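Workshop tips: showing the grippers what you want

Tips page, updated Tuesday, November 27, 2018. Written in bits between sessions so excuse the order.

Before you start

Clear the table down to what the task needs plus one or two things it doesn't. Leave those in on purpose. A table with only the target on it teaches very little.

Charge both grippers the night before. The Premov ones take ages and the light goes green well before they're full, ignore it, give them another 30 minutes.

Wipe the finger pads. Damp cloth, no spray, no washing up liquid. Anything soapy leaves a film and then glass and shiny plastic slide straight out. Let them air dry open.

Marker faces the same, dry cloth only. If a corner of the pattern starts to lift, reprint it. Don't tape over it, tape shines and the tracking goes.

Check the wrist view before every set. Hold the gripper at working height, look at the preview, see if the fingers sit in the middle and the table is in there somewhere. Takes ten seconds and we've lost whole afternoons by skipping it. 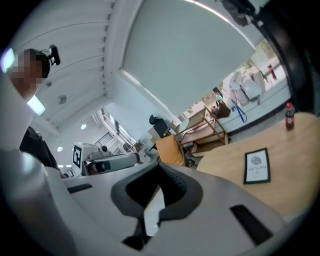 Gripper view with the pads open, cola and sign on the table.

Blinds down on the bright side if the sun's low. Ceiling lights all on or all off, and write down which. Half and half gives you a mess to sort later.

Holding things

Elbows in. You'll want to reach with your whole arm, don't. Short moves, the arm that copies you hasn't got your shoulders.

Slow down by about a third from what feels normal. Then a bit more for the last inch before you close.

Close, wait a beat, then lift. If you squeeze and lift in one go the replay on the Zamfir software can't tell where the grasp ends, and you get a twitchy pick up every time.

Bottles: round the middle, never the cap. Start with full ones, empties tip if you so much as breathe on them.

Frames, trays, anything flat and wide: don't try to pinch it flat off the table. Slide it to the edge with one hand so it overhangs, take the overhang with the other. Go for the frame and keep off the front. Once it's up, tilt it slowly and keep your free gripper near in case it swings. 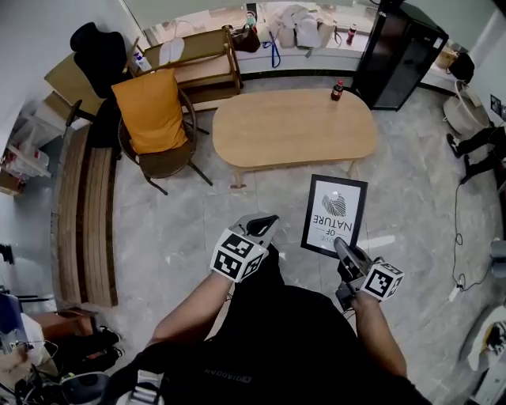

Both hands stay in front of you the whole time, markers facing outwards. If one gripper isn't doing anything park it at chest hight, don't let it drop by your leg. The head camera loses it down there and the whole take goes in the bin.

Look at what you're doing. Sounds daft. But if you glance at the door the head camera glances at the door as well.

Keep a clear floor behind you, you will step back without looking. Cables to the wall.

How many goes

We do 36 per task, then stop and look through them. Used to do 100 in one push and the last lot were rubbish, everybody tired and cutting corners. Change where things sit between goes, a hand's width is plenty.

Fumbled it? Carry on and recover if you can, then mark it as a fumble. Those are handy. Dropped on the floor, scrap it.

Remote control instead

Some jobs are better from the Brirkitz handset, mostly anything heavy or anything near the arm's limits. Thumb off the stick before you press grip. Swap drivers every 14 minutes or so, eyes go first.

Saving

Name the take straight away. Task, hand, number. Not "test2 final", the Wurnwood drive has a folder full of those from June and no one dares delete teh lot.

Straps off last, grippers back on charge.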